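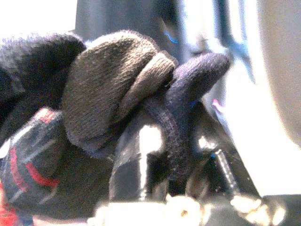 ## Handhabung biegeschlaffer Teile: Entwurf der Arbeitsregel liegt vor

Die Arbeitsgruppe Textil bei Zadlow hat den zweiten Entwurf der Arbeitsregel für Greifer im Haushaltsumfeld freigegeben. Najwa Jaber und Zihan Tang haben die Einwände aus der Mai-Runde eingearbeitet. Wesentliche Änderungen:

- **Greifkraft.** Für Strickware gilt ein Startwert von 4 N. Erhöhungen sind zu protokollieren. Gebündelte Socken zählen als ein Greifgut, solange sie gemeinsam angehoben werden.
- **Annäherung.** Über offenen Behältern ist die Geschwindigkeit auf 100 mm/s begrenzt, in freier Bewegung auf 200 mm/s. Als Behälter gilt auch ein Eimer auf einem Hocker vor der geöffneten Maschine. Hängende Kleidungsstücke im Arbeitsraum sind als bewegliches Hindernis zu führen.
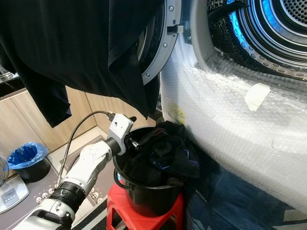 - **Leitungsführung.** Frei geführte Kabel am Handgelenk brauchen genug Schlaufe für den vollen Drehbereich, dürfen aber nicht in die Türöffnung geraten. Yiran Shen hält eine Zugentlastung am Greiferkopf für ausreichend – die Gegenposition (Führung am Unterarm) steht im Anhang.
- **Kontakt im Behälter.** Drücken die Finger in den Wäschehaufen, wird der Kontakt als beabsichtigt gewertet. Kontakt mit Rand oder Henkel ist ein Abbruchkriterium.

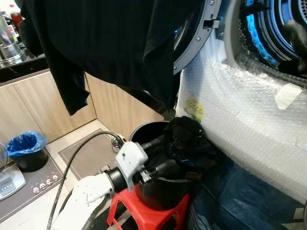

Ausgabe 6

Offen bleibt die Behandlung von Textilien am Boden. Jeans neben dem Hocker liegen nach jetzigem Text außerhalb des Arbeitsraums; Jiahui Xiong beantragt, sie einzubeziehen. Stellungnahmen bitte mit Abschnittsnummer an Keabetswe Le Roux.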